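Help > Guests > Laundry and linen

Laundry and linen at Jultholm

How often are the beds changed?
Every seventh day. If you stay a shorter time, the bed is changed when you leave. Extra sheets can be had from the front desk until 9 in the evening.
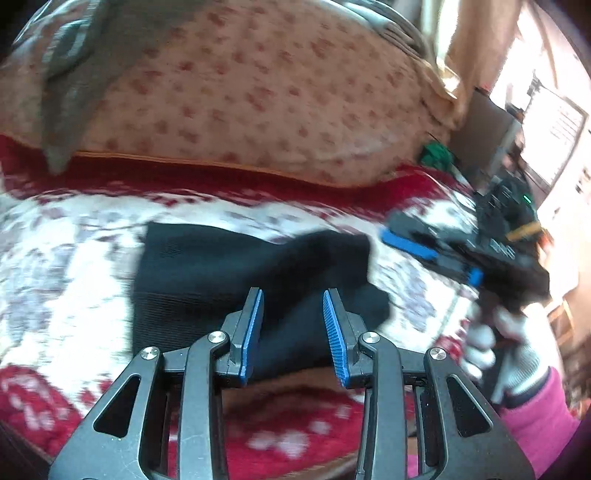

Where is the laundry room?
In the basement of the Dutberg wing, next to the bike store. Your room key opens the door.

What does a wash cost?
A wash is 2 tokens and the dryer is one. Tokens are sold at the desk - the machines don't take coins or cards.

Can I have my clothes washed for me?
Yes. Put them in the bag from the closet, fill in the slip and leave the bag on the bed before 10. Dark clothes are washed separately at a low setting.

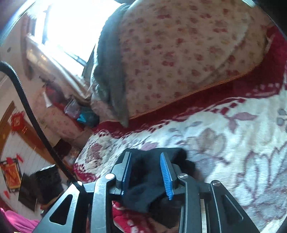 Anything marked dry clean only goes out to Amissah and takes up to 26 hours. We add their charge to your room bill.

I left something behind. What now?
Write to Perrine Vasseur with your room number and the date you left. We keep lost items until the end of March, then give them away.

Who do I ask about group bookings?
Didier Ferrand, extension 859.

Related questions
Parking and bikes
Breakfast hours
Late checkout
Pets

Contact the front desk: ext. 196 | © Jultholm Guest House | Back to top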